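Review: Niteditz hand-held gripper and the Motirico training recipe
Tamsin Tran
24 March 2025

We bought the Niteditz to test one claim in the Motirico method: that a policy for handling clothes can be trained on demonstrations made by hand in ordinary homes, with no robot in the room, and then run on an arm in the lab. This review covers the tool first and the result second. They are hard to separate, as most of what went wrong with the result went wrong in the hand.

The tool

Setup was quick. The fingers came fitted and the calibration sheet is one page. The instructions for the recording software are much longer and worse, and the part on time sync is missing from the printed copy. The online copy has it.

The grip is fine for short sessions. After a longer stretch the weight shows up in the wrist, and people start to rest the tool on whatever is under it between grasps. That ends up in the data. We now stop after 42 minutes, which is the length of one of our batches, and swap operators.

The tapered fingers are good at getting under the edge of a sleeve or a hem. They are less good on thick towels, where the cloth bunches in front of the tips and the operator has to back off and try again. With T-shirts we had almost no trouble. Dark clothes were slower for everybody. In the recordings the hem of a black top is hard to tell from a crease, even for a person, and the policy has the same problem.

The result

We recorded 200 demonstrations of one task: take a top lying flat, fold both sleeves in, fold the body once. The homes were different from each other in every way we could arrange, including bedding, light and the other things left lying on the bed. Motirico asks for this variety, and its notes say it matters more than the number of demonstrations per home. Our test was small, but it points the same way. A policy trained on recordings from a single bedroom worked in that bedroom's mock-up and failed nearly everywhere else.

The full set gave us 89 percent on sleeve folds in the lab, on tops the policy had not been trained on. The body fold was much weaker. Most failures came from grasping one layer of cloth where two were needed. The Motirico notes mention this and suggest adding recordings of failed grasps followed by a recovery. We added 13 of those. They helped with the left side and made no difference we could measure on the right, and we don't have an explanation yet.

We compared it with the Toivonen procedure, where the operator drives the arm directly. Toivonen recordings are cleaner and need less filtering. They also have to be made where the arm is, so every one of ours has the same table and the same lamps in it. On the lab table Toivonen won. On a mattress it did not come close.

Complaints

Tracking drops out next to bright windows. Drawing the curtain fixes it but also removes the kind of variety we were after.
The export tool renames files without asking.
Spare fingers from Prernelmont, the distributor, took too long to arrive.

Would we buy it again? Yes, for cloth on soft surfaces. For hard parts on a bench I would stay with direct control of the arm. The body fold gets another round in April, with the recovery recordings split evenly between left and right. 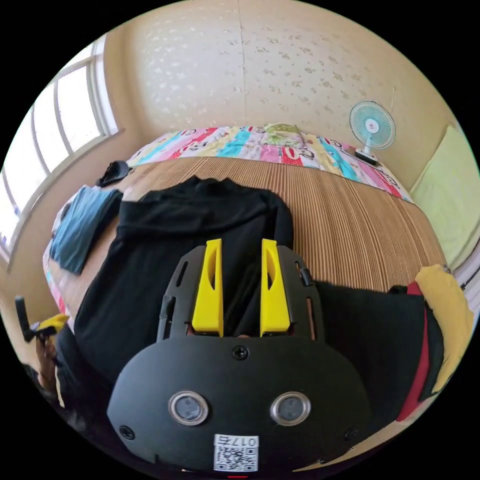

Soft Materials Group | Department of Robotics
Dark top flat on the sleeping mat, collar toward the head of the bed, fingers just above the cloth.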